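Thread on buying medicines online, because I've had the same conversation three times since October started. I worked behind a pharmacy counter for 12 years and I now help run a small advice line. This is general information. If you take anything regularly, talk to your own pharmacist.

The subject is hay fever and allergy tablets, and what people are sent when they order "extra strength" versions from sites they found through an advert. Most people think of antihistamines as harmless, so they don't check the seller the way they might with something stronger.

The one that keeps coming up is sold as Preltex. The listing says it's a non-drowsy antihistamine. The leaflet in the packet I was shown named an older ingredient that makes a lot of people very sleepy. The box and the leaflet didn't agree with each other.

That matters if you drive. It also matters if you drink, if you take sleeping tablets or strong painkillers, if you have glaucoma, or if you have trouble passing urine. The older antihistamines can make all of those worse.

A second one is called Mavau. It's described as a "natural allergy capsule". The woman who rang us about it said it worked within the hour and she'd never felt so well. She'd also put on weight and her face had become rounder over the summer.

I can't say what was in hers. I can say that herbal products sold for allergies and joint pain have in the past been found to contain steroids that weren't on the label. Those do work quickly. They also raise blood sugar and blood pressure and thin the bones over time.

If you think you've been taking something like that for more than a few weeks, please don't just stop. Your body may have cut back on making its own steroid hormones and stopping suddenly can make you very ill. Ring your GP, say what you've been taking and take the packet with you.

On price. People tell me they go online to save money. Plain cetirizine or loratadine from a supermarket or chemist is cheap, and it's the same medicine as the branded box. Compare the active ingredient and the strength in milligrams. The rest of the front of the box is advertising.

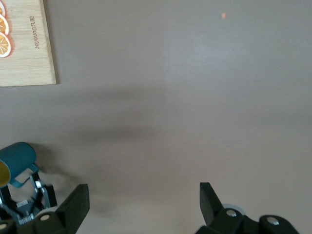

Liya Shiferaw replied to say she had been buying hers from a site with a green cross logo and a padlock in the address bar, and had assumed the two together meant it was a proper pharmacy. She asked how anybody is supposed to tell.

Fair question, Liya. The padlock only means the connection between you and the site is encrypted. A bad site can have one. A logo is a picture and anyone can copy it.

What to do in Great Britain: find the name of the pharmacy and its registration number on the site, then go to the General Pharmaceutical Council's register yourself and look it up there. Type the address in. Don't click through from the seller's page.

Check that the name, the postal address and the web address all match. I've seen a site use the number of a real shop that had nothing to do with it. The shop only found out when customers rang to complain about late parcels.

Supermarkets and ordinary shops can sell some allergy tablets in small packs without being a pharmacy, so not every seller will be on that register. A website offering you prescription-only medicines should be.

Other things that would put me off. No phone number. No questions asked before they sell you something that needs a prescription. Payment by bank transfer only. Tablets that turn up loose or in a plain bag. No leaflet, or a leaflet in a language you didn't expect.

A lot of reviews doesn't settle it either. The Vorkley site had 3,549 of them under one nasal spray when I looked, and the ones I read were nearly all the same few sentences in a different order.

Speaking of sprays. Decongestant sprays, the kind that unblock your nose in minutes, shouldn't be used for more than about a week, and some packs say less. After that the nose blocks up again as each dose wears off, so you use more, and it goes round. I've met people who'd been on them for years.

Steroid nasal sprays are different. They're meant for daily use through the season and they take several days to get going. People give up on day two and say it's useless. Ideally start a couple of weeks before your symptoms normally do.

Don't take two antihistamines together unless a doctor has told you to. Cold and flu remedies and night-time sleep aids often contain one already, so read the back. Zewditu Tekleab on our line says this is the mistake she hears most, and I'd agree with her.

Pregnant, breastfeeding, or buying for a child under six: ask in person first. Same if you have liver or kidney disease, or epilepsy. It takes five minutes and there's no charge for asking.

If you've had a bad reaction to something, or you think it's fake, you can report it through the Yellow Card scheme. Patients can do it themselves. Keep the box, the leaflet and any tablets left over, and write down where you bought it and when.

And if your lips, face or tongue swell, or you're struggling to breathe, that's 999. Don't wait to see if a tablet helps.

Someone has messaged to ask about Tilahun drops for itchy eyes. I haven't seen a packet so I'm not going to guess. If you've got one, send me a photo of the ingredients panel and I'll add to this thread tomorrow.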